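Manual de operação Semholm – Estação de lavandaria com dois braços
Secção 7: Falha de preensão em cestos de tecido
14 de julho de 2024 | Texto: Aurélien Mallet; revisão técnica: Huiling Jiang

7.1 Quando usar esta secção

Siga este procedimento quando a estação parar com o aviso «Preensão perdida» durante a recolha ou a deslocação de um cesto mole. O aviso surge quando uma das garras fecha e não encontra resistência, ou quando a força medida nos dois braços deixa de ser equilibrada. Nos cestos rígidos a falha é rara e tem outra origem (ver secção 6).

CUIDADO: com o aviso ativo, os braços ficam em pausa e continuam sob tensão. Não meta as mãos entre as garras nem puxe pelo cesto antes de concluir o passo 3.

7.2 Colocar a estação em segurança

1. Prima o botão de paragem na consola Plekano. O indicador da consola passa a vermelho fixo.
2. Espere 15 segundos. Durante esse tempo os braços podem descer ligeiramente.
3. Rode o seletor para «Manual» e retire a chave. Guarde-a consigo até ao fim da intervenção.
4. Se o cesto tiver ficado suspenso, apoie-o por baixo com as duas mãos antes de abrir as garras pelo comando manual. Uma segunda pessoa deve operar o comando.
5. Confirme que a porta da máquina de lavar não ficou no trajeto de nenhum dos braços.

Nota: a luz verde na base dos dedos indica apenas que a garra tem alimentação. Não serve para confirmar que a estação está segura, nem que a preensão foi bem feita.

7.3 Verificar o cesto e as pegas

O programa Wan procura duas pegas opostas e calcula o ponto médio entre elas. Num cesto de lona, as pegas de tecido mudam de forma de uma recolha para a outra. Uma pode ficar arqueada e a outra estendida no chão, e nesse caso a garra do lado da pega deitada tende a fechar acima do tecido.

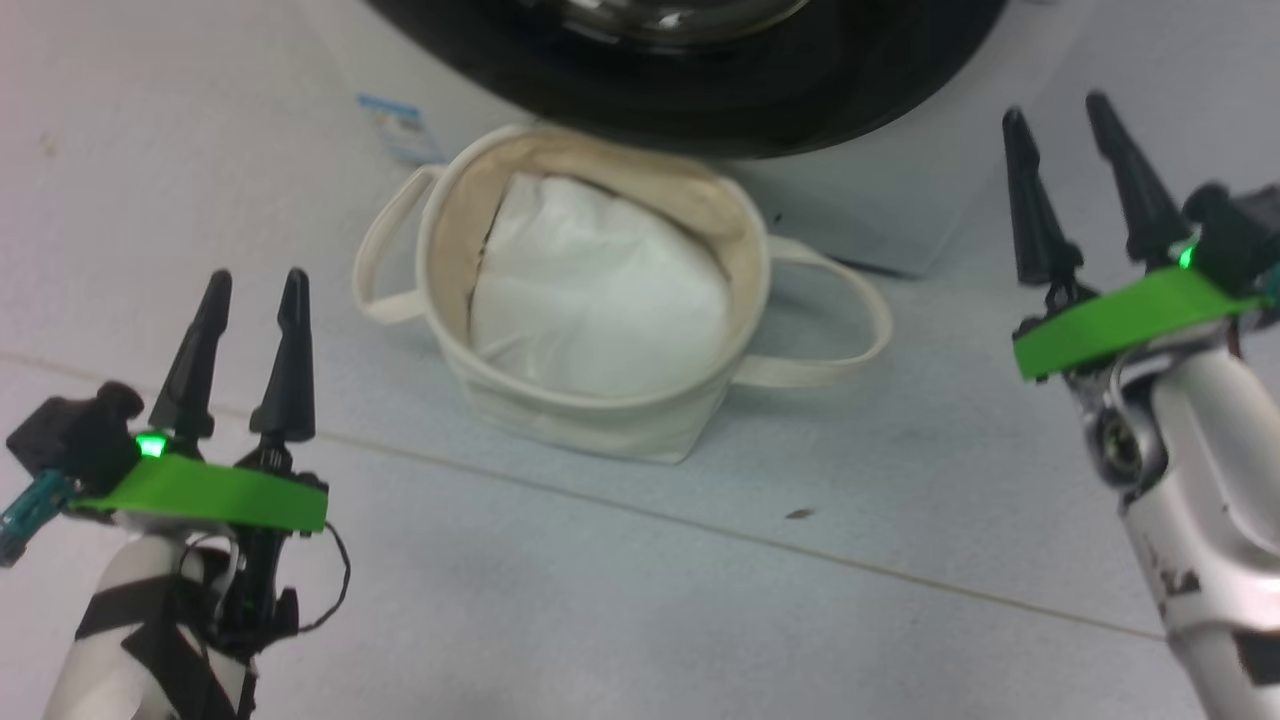
É preciso esvaziar o cesto antes de repetir a recolha?

Só quando a carga ultrapassa o rebordo ou cobre uma das pegas; nos outros casos a roupa pode ficar dentro.

Com a estação em segurança, faça o seguinte:

6. Levante cada pega com a mão e solte-a. Se cair logo para o chão, dobre-a na base até se manter afastada do piso.
7. Verifique as costuras das pegas. Um cesto com costura aberta deve ser retirado de serviço.
8. Empurre para dentro a roupa que esteja encostada ao rebordo.
9. Coloque o cesto ao centro, com uma pega virada para cada braço. Deixe pelo menos 300 mm livres de cada lado.
10. Limpe os dedos das duas garras com um pano seco – o cotão acumulado reduz o atrito e pode repetir a falha.
11. Veja se os cabos das garras estão livres e se nenhum pode ficar preso numa pega.

7.4 Retomar o ciclo

12. Afaste-se da zona de trabalho, introduza a chave e rode o seletor para «Teste».
13. Selecione «Recolha lenta». A estação fecha as garras, levanta o cesto cerca de 60 mm e mantém-no nessa altura.
14. Se o cesto ficar nivelado, confirme na consola. A estação pousa-o e passa a «Pronto».
15. Se uma das pegas escorregar, pare de imediato e repita a partir do passo 1.
16. Ao segundo teste falhado, não volte a tentar. Registe a hora e o lado da falha e contacte a assistência Stolevance.

CUIDADO: não aumente a força de fecho para compensar uma pega mal posicionada. Acima do valor de fábrica, os dedos podem rasgar o tecido e largar o cesto em andamento.

7.5 Registo da ocorrência

A consola guarda as últimas 400 paragens. Exporte o registo antes de desligar a estação da corrente – a paragem mais recente só fica gravada depois da exportação ou de um ciclo completo. Indique no formulário o tipo de cesto, o lado que falhou e se a pega estava levantada ou deitada.

Secções relacionadas
Secção 6: Cestos rígidos e tabuleiros
Secção 8: Colisão com a porta da máquina
Secção 9: Substituição dos dedos da garra
Anexo B: Códigos de aviso da consola Plekano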